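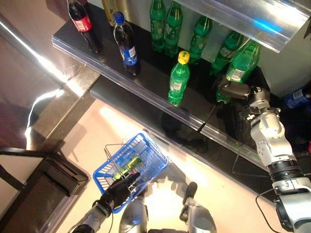
The 410 run

By Sunday the number had gone up on the whiteboard at Brudley, and somebody had drawn a box around it. Four hundred and ten picks, and a success rate good enough to put in a title. I was the one who had to sign the methods section, so I stayed back with the logs and a bad coffee.

The method was called Muli. You showed the robot a shelf of bottles, it proposed a grasp, and a second network called Wirby decided whether the grasp was any good. Drarnalix had paid for the lot and wanted a graph by December.

I asked the robot to fetch a green bottle. It took hold low down, near the base, and I wrote down the grip force.

"See?" said my supervisor from the doorway. "Generalises."

"To what?"

"Shelves."

I scrolled back. Of the 410 picks, Wirby had thrown out 25 before the arm moved. Those weren't failures, according to the draft. They were "deferred". I opened the deferred folder and found dark bottles, mostly, and a few crowded in close behind their neighbours.

"What happens if we count these?"

"Why would we count them? It didn't try."

"A customer would count them."

He came over and looked at the screen for a while, rubbing his neck. The fan in the control box ticked.

"Run the colas," I said. "Wirby switched off. Seven tries."

He looked at the clock, which said twenty to nine, and pulled up a chair.

It got 2. I wrote that on the whiteboard, under the box, in the same colour marker. He didn't rub it out, but he did ask me how sure I was about the lighting.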